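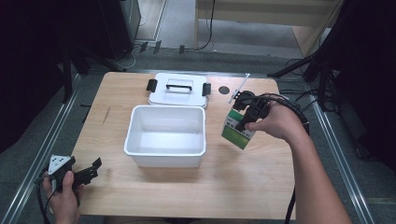

Figure 1. The white storage box, its lid, and a green and white carton at the work table.

Packing Small Cartons in a Lidded Storage Box
Project report, Storage and Packing unit
Submitted 09/09/2024

1. Background

Our group was asked to pick an everyday storage task and study it closely enough to write instructions that another student could follow. We chose the packing of small cartons into a plastic box with a clip-on lid. Most of us have a box like this at home, usually with too much in it, and we wanted to know how much the order of packing matters.

The task came out of the supply cupboard shared by the Gremel and Shaikh workshops. Small goods there are kept in their retail cartons on open shelves. They fall over, they get pushed to the back, and people open a new carton when a half-used one is already on the shelf. Moving them to lidded boxes had been suggested before, but there was no agreed way to fill the boxes.

2. Materials

The container is an open white plastic box, rectangular, with walls that taper slightly. The lid is separate. It is also white, with a black arched handle on top and a black latch clip on each side. All packing was done on a light wooden tabletop with the box near the middle and the lid laid flat behind it.

We tried the lid in front of the box first, and then on the floor. In front it was in the way of the hands. On the floor it collected dust, and one of us stepped on it. After that it stayed behind the box for every trial.

The goods were small cartons from the cupboard, sorted by size before we started. Anything with a crushed corner was put aside, because a crushed carton leans and takes the next one with it. Loose items with no carton were left out of the project and are still on the shelf.

3. Method

We did 20 trials in all. In 12 of them the cartons were laid flat in the bottom of the box, longest side along the longest wall. In the rest they were stood on end. Each trial began with an empty box and ended when the lid was closed and both clips were down. The heaviest load, weighed on the kitchen scale with the box left out, was 975 grams.

One carton was picked up at a time. The rule was to bring it over the box before turning it, and to turn it only as much as needed to clear the rim. A carton could be moved once after it was put down. If it needed a second move we wrote that down as a correction.
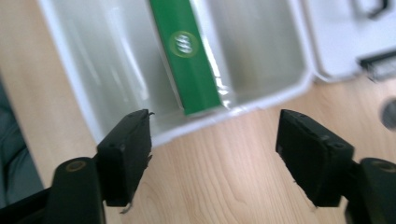
The first carton mattered more than we thought it would. When it went in at a slant and was left that way, it took up floor space on both sides and the second one had to lie partly on top of it. When it was straightened against a wall before anything else went in, the next carton had a clear edge to sit against. We changed the instructions after trial 7 to say that the first carton must be square to the wall before the second is picked up.

The taper of the walls also caused some trouble. Cartons that fit side by side at the top of the box did not always fit at the bottom, where it is narrower. Measuring the opening gave us the wrong answer. We now measure the floor of the box.

4. Results

Laying the cartons flat was slower at the start and needed fewer corrections later. Standing them on end was quick until the box was partly full, and then they began to tip whenever a new one went in. The lid also closed more easily on the flat loads. With the upright loads, a tall carton sometimes held one side of the lid up — the clip on that side could be forced down, but we counted that as a failed close.

Finding a carton again was the one place where standing them up did better. The narrow end faces up and can be read without lifting anything. With flat packing only the top layer shows. We got part of the way around this by turning the printed side up and keeping one kind of product to a box.

5. Problems

Our notes from the early trials are uneven. We had not agreed on what counted as a correction, so two people watching the same trial could write different numbers. The table we made from those trials, in the Pleltari notebook, should be read with that in mind.

We also used only one box. A box with straight walls might give a different result, and the larger Starkus crates in the cupboard were never tried.

6. Next steps

The cupboard will be repacked in October using the flat method, with a label on the short side of each box. Before then we want to run more trials with mixed sizes and rewrite the instruction sheet so that it fits on one page. The present sheet is attached as Appendix A, with the correction counts in Appendix B.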